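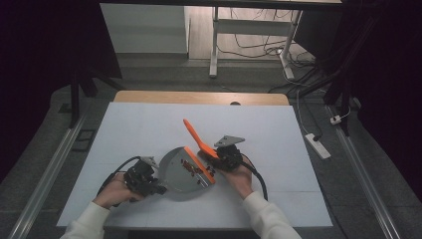
Big pale board on the table, gray dustpan in the middle.

Handbags & Small Leather Goods > Pallska

Thread: Is the Pallska bucket bag really worth the new price?

tallowandthread
Went to the Pallska pop-up at lunchtime on Monday to look at the bucket bag I've been stalking since March. It used to be 500. It's now 2083, and the sales associate said this with the calm of someone reading a bus schedule. I asked what had changed. She said "the strap." I looked at the strap. It's a nice strap.

Does anyone own both the old one and the new one? I want to know about the leather, the lining, and whether the drawstring still comes undone every time you go up a flight of stairs.

mrs_clutch
I have both. The old leather was thicker and smelled like a saddle shop. The new one is softer and shows every fingernail. The drawstring still comes undone. They kept that part.

30somethings_totes
Unpopular opinion, the new one is better. The old bag weighed as much as a small dog before you put your keys in it. I carry mine every day on the train and the soft leather has settled in nicely. You're all mourning a bag you complained about for years, and I can link the threads.

mrs_clutch
Please do not link the threads.

tallowandthread
I would like the threads linked.

buckle_up_buttercup
The price isn't about the strap. It's about the Damdale store. They took that enormous corner space, put in one bench and four bags, and somebody has to pay for all the air. Same thing happened with Clena when they went "gallery style." The wallets doubled and you had to ask permission to touch them.

30somethings_totes
Clena wallets were always overpriced, gallery or no gallery. Mine lost its snap in a month. Pallska at least repairs things.

buckle_up_buttercup
Repairs things for how much, though?

30somethings_totes
I paid 30 for a new zipper pull and they conditioned the whole bag while it was there. It took a while but I had no complaints.

quietluxuryloud
Has anyone here looked at the Zheng bucket? Same general shape, flat base so it stands up by itself, magnetic closure instead of the drawstring. It was 1517 at the Damdale department store when I went, so still silly money, but a less insulting kind of silly. The inside pocket fits a phone, a lipstick and a moderate amount of regret.

mrs_clutch
I tried the Zheng. The magnet is so strong it grabbed my bracelet and we had to be separated by staff. Also the strap is too short if you wear a real coat. Fine for Californians.

quietluxuryloud
There's a longer strap. You have to ask for it.

mrs_clutch
Why do I have to ask? Is it shy?

old_hardware
Buy the old Pallska secondhand. Check the stitching where the strap meets the body, because that's where they go first, and ask the seller for a close photo of the base corners. If the corners are dark and shiny it's been sitting on restaurant floors. Skip anything described as "vintage patina" – that means hand cream.

buckle_up_buttercup
Disagree on the corners. A cobbler can redye those in an afternoon. A stretched drawstring channel is the one you can't fix, and sellers never photograph it.

old_hardware
Redyed corners look like redyed corners. But fair point on the channel.

tallowandthread
Update: I found an old one in the dark green, asking 500, which is what I would have paid new if I'd had any sense. Seller says "carried twice." The base corners say otherwise. I've asked for a picture of the channel and she's gone very quiet.

30somethings_totes
Green was the best color. I'll give you that one.

tallowandthread
She sent the picture. Channel looks tight. I offered a little under and she countered with the full price plus shipping, so we're having a conversation.

mrs_clutch
Pay the woman. And double knot the drawstring before stairs.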